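Put Your Name on Your Chest: the happy return of the loud T-shirt

For years my drawers held nothing but plain navy. Then last winter I bought a shirt with a badly drawn pelican on it from a table outside a bakery, wore it to a family lunch, and had more conversations with strangers on the tram home than I'd had in the previous year. I've been a bit hopeless about printed T-shirts ever since, and I'm clearly in good company. Big, bright, cheerful fronts are back on the street, and a surprising number of them are coming out of small local workshops.
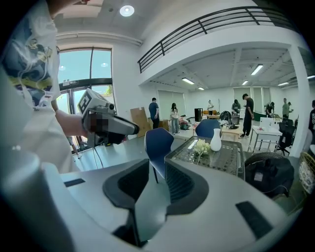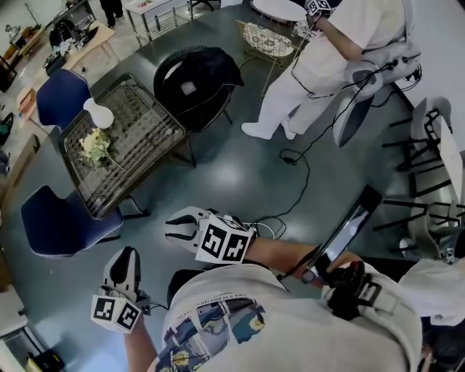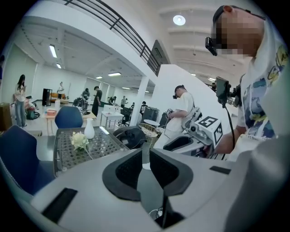
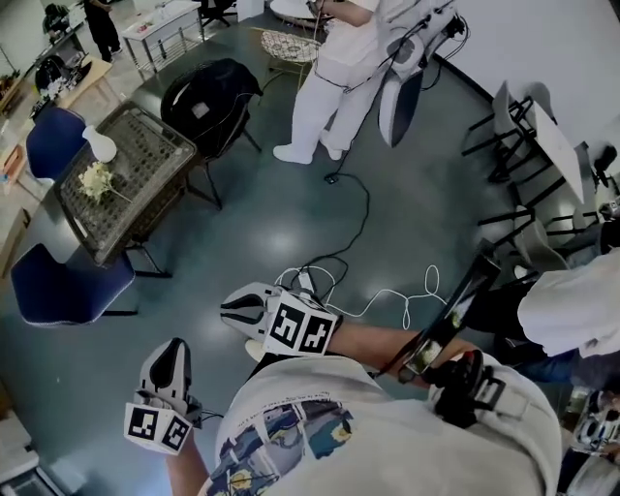
Blue and yellow on a pale shirt, one of the friendliest combinations going.

My guide to all this has been Aurora Amaral, who runs a screen-printing workshop called Trastach out of an old tyre shop in Skedberg. The roller door is up by seven most mornings and you can smell the ink from the footpath. When I turned up she was already three colours into an order for a swimming club, and she handed me an apron before I'd finished saying hello.

"You can't write about it if you haven't pulled one," she said, and pointed me at a squeegee.

If you've never seen a shirt printed by hand, it's lovely to watch. The design is split into its separate colours, and each colour gets its own screen, a fine mesh stretched tight over a frame. The parts that shouldn't print are blocked off. The shirt goes onto a flat board, the screen comes down over it, and you drag a line of ink across with one firm stroke. Lift the screen and there's your yellow. Swing the next one around and there's your blue, sitting right where it should be. Or in my case, sitting two millimetres to the left, so that my first swimmer had a ghost.

Trastach has two presses. The newer one does the bulk of the work. The other is a Gruber carousel with 12 arms, older than Aurora, bought from a printer who was retiring and delivered on the back of a potato truck. One arm is always a little stiff. She knows by feel how hard to lean on it, and she's put off fixing it for so long that the lean has become part of how she prints.

The business side is more interesting than I'd expected. Ordering shirts from a big online printer is cheap and easy, and plenty of people do it. What a place like Trastach offers is the small, odd run. Its smallest order last year was a single shirt for a man turning 80. The biggest was 303, for a choir festival, and it kept four people busy right through a long weekend. Most jobs sit well below that, and Aurora's favourite number to print is 51, which is how many shirts fit on her drying racks if she cheats a little with the bottom shelf.

A lot of the designs come from people who would never call themselves designers. Bo-ram Geum works in a dental clinic and draws vegetables with legs. She started with a running radish for her netball team, the other teams wanted one too, and she now has a full alphabet of sprinting produce with the exception of X. I asked her how she chooses colours and got a wonderful answer that went on for most of a cup of tea. The short version is that she starts with the shirt. White will take anything, but it makes colours look a bit hard. Pale grey calms everything down – mustard looks warmer on it, and teal stops shouting. Cream is gorgeous and shows every drop of coffee. Black needs a layer of white ink under the colours, and that makes the print heavier and the shirt stiffer to wear on a hot day.

She also showed me the trick of stepping back. Pin the drawing to a wall, go and stand by the opposite wall, and see what's left. Fine lettering vanishes. Thin outlines go fuzzy. Three or four solid shapes in colours that get along will carry right across a street, and that's the reason so many of the best shirts look as if they were cut out of paper by somebody having a very good afternoon.

Not everyone is after new ones. On the far side of town Dario Gentile collects old event shirts, and he has 117 of them on hangers in what used to be a dining room. Fun runs, pie-eating contests, a regional conference on drains. He wears them all in rotation, including the drains. His rule is that a shirt that isn't worn is just a rag with ambitions, and he mends collars himself with tiny, careful stitches. I tried on a 1980s bowling shirt with most of its print cracked away, and it was the softest thing I have ever put on.

Cracking, by the way, is mostly avoidable. Everyone I spoke to gave me the same advice: inside out, cold wash, onto the line in the shade. Never iron straight over the print. Dario adds that you should skip the fabric softener, and he was quite stern about it.

The other thing that's changed is the inks. Aurora has moved nearly all of her work to water-based ones, which soak into the cotton instead of sitting on top. They dry in the screen if you stop to answer the phone, so she lets it ring. The payoff is a print you can hardly feel with your fingertips. She does keep one tub of the thick old stuff for a local band, Clididura, whose singer Adelmo Cocco insists that a band shirt ought to feel like a placemat.

If you'd like to have a go, you don't need a carousel. A small wooden frame, a bit of mesh, a squeegee and a jar of ink will get you started on the kitchen table, and a paper stencil will do nicely for a one-colour design. Cover the table well. Use an old shirt first, then another old shirt. Put a piece of cardboard inside so the ink doesn't go through to the back (I learned that one the slow way).

Trastach opens its doors to beginners one Sunday a month. You bring a drawing and a clean cotton shirt, and you leave with ink on your elbows. I've booked in for the next one, and I've been working on a better pelican.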